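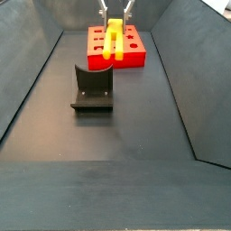
Figure 6.1 A yellow plastic piece held at a red shape-sorting board.

Chapter 6
Play and the Growth of Early Reasoning

Children begin to reason long before they can explain their reasons. A child of 14 months who turns a cup over to see what falls out is testing an idea about the world, even though the child has no words for it. This chapter considers how such ideas form during the first three years of life, how they are revised, and what adults can do to support them.

Chapter 5 dealt with attention and memory. The present chapter builds on that material and assumes that the reader is familiar with the terms "habituation" and "recall." Readers who are not should review Section 5.2 before going on.

The first part of the chapter looks at exploratory play. Most infants handle a new object in much the same order: they look at it, grasp it, bring it to the mouth, and later bang it against a surface. Toward the end of the first year they start to combine objects, placing one inside or on top of another. Matching a shape to an opening comes later and calls for two skills at once - judging the outline of the piece and turning the hand to suit it.

The second part turns to pretend play and language. It draws on the Bonville Home Study, directed by Sajib Barua, in which 77 families kept diaries of their children's play. The diaries yielded 2,411 separate entries, of which 436 recorded a child using one object to stand for another. Section 6.4 explains how the entries were coded and where the coders disagreed.

The final part addresses practice in child care settings. Costly materials are seldom required. Kitchen containers, cloth, and simple blocks serve most purposes well, provided that children have enough time with them and that adults do not step in too soon.

Key terms
exploratory play
object substitution
spatial matching
scaffolding

Before you read
Recall a young child you have watched at play. Write down what the child did with one object over several minutes, and keep your notes for use with the exercise at the end of Section 6.2.

6.1 Handling and Looking

Newborns have little control over their hands, yet they look longer at some things than at others. Edges, faces, and slow movement all hold their gaze.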